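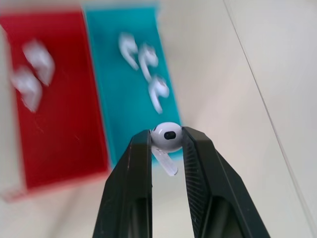
One earbud in the fingers, the red and teal trays behind it.

February 23, 2022

The gripper is finally picking up small things, so I'm writing down where the build stands before I change anything else.

The arm sits on a table in the shared workshop on the second floor. I call the project Skusatton, after the name on the box the first motor came in. Since September I've been working on the fingers more than any other part. The first pair had flat faces and anything glossy squirted out sideways. The pair on there now has ridges along the gripping face and a pocket in the back of each finger to save some material. They took three reprints to get right.

Earbuds were Hafiz Oei's idea. He had a bag of dead ones from his repair bench and I needed something light, slippery and an awkward shape. The job is simple to state: take an earbud out of one tray, put it in the other, repeat.

Settings I ended up with:

Closing speed: 25 percent
Motor current limit: 152 mA
Pause after closing: 60 ms

With the limit any higher the fingertips bend and the earbud rolls. Any lower and it drops when the wrist turns. I tried grabbing by the stem for a week and gave up on it. The head is a better target even though it's round, and the stem can hang down between the fingers.

The wrist camera is still a problem. It's fine when the arm is still, but the trays smear badly during a move, so for now the script stops, waits, takes a picture and only then picks a target. That makes each cycle slow. I ordered a camera with a faster shutter from Plarkix and it should be here in a couple of weeks.

Other things left to do: shorten the cable at the wrist, rewrite the homing routine, and find a way to keep the trays from sliding. Double-sided tape held for 5 runs and then let go. Hafiz says to screw down a wooden stop. I'll probably do that, but I have to ask before I put holes in the table.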